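Specify the Pull

A zipper is bought as two separate decisions. The first concerns the chain: tooth type, gauge, tape width, lateral strength. It is made by someone with a data sheet in front of them, and it is usually made well. The second concerns the pull, the small part the user takes hold of, and in most product specifications it is a colour code and a picture. My argument is that the pull should carry a dimension, a minimum opening and a test, and that the colour should come after those.

I spent nine years in quality control at a contract sewing plant, mostly on bags, tool rolls and work jackets. The returns log had a category called "zip failure". When we opened the cartons, a good part of what had been logged that way was a chain in sound condition with a bent slider or a missing pull. The customer had been gripping the slider body, or had threaded a paper clip through the bridge, or had pulled sideways with pliers. The chain supplier got the blame and the specification was revised to a heavier chain, which is harder to move and needs a better pull than the one it replaced.

Josée Leclerc, who ran incoming inspection, began measuring pulls on everything that came through the sample room. By the time she left she had 228 entries, and 131 of them had a gripping width under 8 mm. These were not children's garments or dress zips. They included rain shells, camera cases and a first aid bag. Many were flat tabs with a smooth face, which slip when the fingers are cold or greasy and which cannot be used at all in a heavy glove.

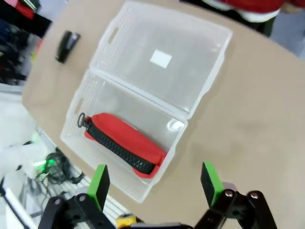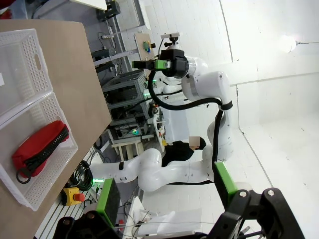
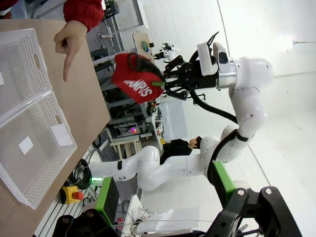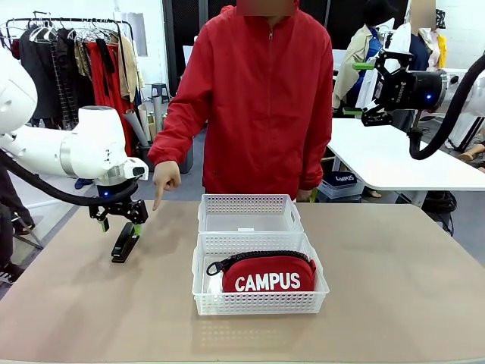 Pulls fall into three working groups: the flat tab, the cord loop, and the ring. They load the hand differently. A tab is held by pinch, with the thumb against the side of the index finger, and pinch strength is the first thing to go with arthritis, cold or fatigue. A ring allows a hooked finger, so the force comes from the forearm and the finger joints stay more or less closed. The red pouch in the first picture has a ring hanging from the end of its zipper, and the jacket in the fourth has a metal pull at the neck, under a high collar. Both positions deserve attention in a specification. On a pouch the other hand can hold the fabric taut behind the slider. At the neck the wearer is working close to the chin, usually by feel, and the collar gets in the way of the knuckles. I would ask for the larger pull at the collar, where designers tend to ask for the smaller one.

The usual objection is snagging. An open ring can catch on a hook, a branch or another zipper, and on machinery workwear that settles the matter against it. I accept this for garments worn near rotating equipment. I don't accept it for luggage, pencil cases, cushion covers, tents, or the many other articles where the same small tab is fitted out of habit. A cord loop with a moulded end gives most of the benefit of the ring and can be designed to break away under load. The Hauksdóttir rain shell, which we sewed for two seasons, used one. It was an ugly part and we had very few jackets back.

The second objection is cost, and here I can be brief. A pull is a small fraction of the price of a finished zipper, and the difference between a poor pull and an adequate one is a fraction of that. Omex, our trim supplier at the time, listed both on the same page of its catalogue. The real expense is in approvals. Changing a pull means a new sample, a new photo for the retailer and another round of emails, so the part that was chosen in a hurry in the first season stays on the product until the product is dropped.

The third objection is that people can add their own. They can, and they do, with split rings, shoelace and cable ties. This works if the slider has an open bridge or a tab with a hole in it. On the Bernus travel range the tab was moulded over the bridge with no hole, and when it cracked there was nothing left to attach anything to. A repairable slider costs the maker nothing that I have been able to find on an invoice.

What I would put in the specification is short. Gripping width no less than 8 mm on any closure meant to be opened daily. A textured face on any tab, both sides. A hole or open bridge that will accept a replacement cord. A cycle test of 300 openings carried out by the pull alone, with the operator wearing a knit glove, and the slider and pull examined afterward for distortion. Existing laboratory cycling clamps the slider in a fixture and moves it in a straight line, and it says a good deal about the chain and very little about the part that goes missing.

Skasberg adopted a version of this for its tool rolls in May, leaving out the glove because the test room found it awkward. I think they should put it back. The test room has good light, a bench at elbow height and a heater, and the tool rolls get opened on the tailgate of a truck.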